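Chapter 4
Gathering Demonstrations

4.1 Before the first recording
4.2 What counts as an episode
4.3 Varying the task on purpose
4.4 Keeping, discarding and labeling
4.5 Splitting the set
Exercises

A learning system that copies human control is limited by what it was shown. Chapter 3 treated the policy as a function from observations to actions and said little about where the pairs of observations and actions come from. In this chapter we take up that question. We assume the most common arrangement in small labs: a person steers the arm by hand or through a second device, the software stores the camera images along with the joint and gripper readings, and a stored run is called an episode.

The running case is a household set named Pirkska, gathered by a small team under Corina Plattner. In its first release it held 3,077 episodes over 11 tasks. After review, 1,901 of them were kept for training. Most of the chapter can be read as an account of the difference between those two numbers, and of what the team would have had to do to make it smaller.

4.1 Before the first recording

Write the task down before anyone touches the controls. A task sheet needs a starting state, an ending state and a list of what is allowed to change between one episode and the next. "Heat the food" is too loose to record against. One operator will stop when the door shuts, another will turn the timer, and a third will wait and take the plate out again. The three runs may all be fine pieces of control, but they do not belong under one label.

The Pirkska sheets run to half a page each. For the starting state they name the appliance, the position of its door, the object to be handled and the zone in which the gripper begins. For the ending state they give a condition that a reviewer can check from the last few images alone. If the condition can't be checked that way, either the sheet or the camera placement has to change. Moving a camera on day one takes a few minutes. Moving it after two weeks splits the set in two, and the halves may not train well together.

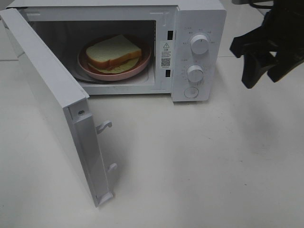 Appliance tasks are harder to specify than pick-and-place tasks, for the reason that an appliance has states of its own. A block on a table is described well enough by its position. A microwave has a door that may be open, shut or resting against its latch, a turntable that may have moved, and controls that may have been left anywhere. Take a state with the door swung wide and a sandwich on a pink plate on the glass turntable. It could be the start of "close the door," the start of "take out the plate," or the end of "put the plate in," and a single image will not say which. The two rotary knobs add to the problem, as each has only a small indicator line to show how it is set, and a line that thin can disappear when images are reduced for training. The sheet should therefore give the knob positions in words, and the operator should set them by hand before every episode.

It also helps to decide early which contacts are acceptable. A door can be closed with the side of a finger, with the fingertip or with the body of the gripper. All of these work on most days. If the sheet is silent, each operator settles into a habit, and the model later blends the habits into a motion that none of them used. Letay Gebru, who wrote the second version of the sheets, added one line to every door task: name the part of the gripper that pushes, and name the part of the door that is pushed.

4.2 What counts as an episode

An episode begins at the first stored observation and ends at the last. That sounds too simple to need saying, but early sets often contain long stretches at either end in which nothing happens. The operator is looking for the stop key, or has paused to think. A model trained on these stretches learns to wait. In Pirkska the usual remedy was trimming, with a rule that no more than 40 still images could stand before the first motion.

Pauses in the middle are a separate matter. Some carry information. A person who slows down before touching a door handle is showing the model where care is needed, and cutting the pause removes the lesson. Others mean only that the operator lost sight of the object. The review software used for Pirkska, a package called Brista, marks both kinds in the same way and leaves the choice to the reviewer. We return to this in Section 4.4.

Resets between episodes are not recorded, though they use up much of the working day. Count them when you plan. A task that takes a few seconds to perform may take a minute to set up again, and a plan based on the length of the episodes alone will be wrong by a wide margin. The reset is also the point at which unwanted regularity creeps in. People put things back where they found them. If the plate always returns to the same spot, the model can succeed without looking at the plate, and the fault will stay hidden until the test conditions differ. Section 4.3 gives two methods for drawing starting positions at random and one cheaper method that is good enough for a first set.

Terms introduced so far: episode, task sheet, starting state, ending state, reset, trimming.

Warm-up questions

1. Write a task sheet for closing a cabinet drawer. State the ending condition so that it can be checked from the final image.

2. A reviewer finds that two operators close the same door with different parts of the gripper. Give one argument for keeping both groups of episodes and one for keeping a single group.

3. Choose an appliance you use at home. List the states it can be in before you touch it, and mark the ones that a camera could not see.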